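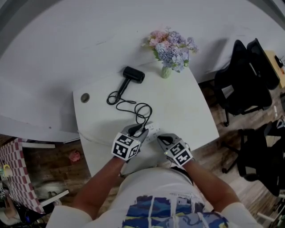

Hair dryer and power strip, both on a white table

**Is there any real difference between the Fotiseo and Vurnon observatory sessions?**

Planning a visit in June with two kids and trying to choose between the two public observatories. Fotiseo lists a dome session plus a planetarium show. Vurnon is telescope viewing only and sits at 780 metres. Both are the same drive from us. I can't find anything on what happens if it clouds over, or whether the kids can reach the eyepiece. Neither centre has answered my email.

*posted by dogar_bound*

---

**trumo_ridge**

Been to both. Differences that matter:

- Fotiseo runs its planetarium show regardless of weather. If the dome is closed you get a second show and no refund.
- Vurnon cancels at 3 pm on the day and rebooks you. No indoor program at all.
- Eyepiece height at Vurnon depends on the target. Low in the sky means a ladder for everyone. Fotiseo has a fixed platform with a rail -- fine for primary school age.
- Group size at Vurnon is capped at 17. Fotiseo doesn't publish a cap, and the queue at the eyepiece was long when we went.

For clear skies I'd take Vurnon. With kids and an uncertain forecast, Fotiseo. Check the moon phase before booking either one; near full moon the faint objects come off the program.

---

**southern_dob**

Vurnon is colder than you think. Bring gloves.

---

**parallax_pete**

The Fotiseo gallery is worth an hour before the session. The meteorite cabinet holds almost 2,000 labelled pieces, though the lighting is poor and the labels are set at adult height. Parking is behind the Dogar Road entrance, not the main gate. The main gate is locked after dark and the sign doesn't say so.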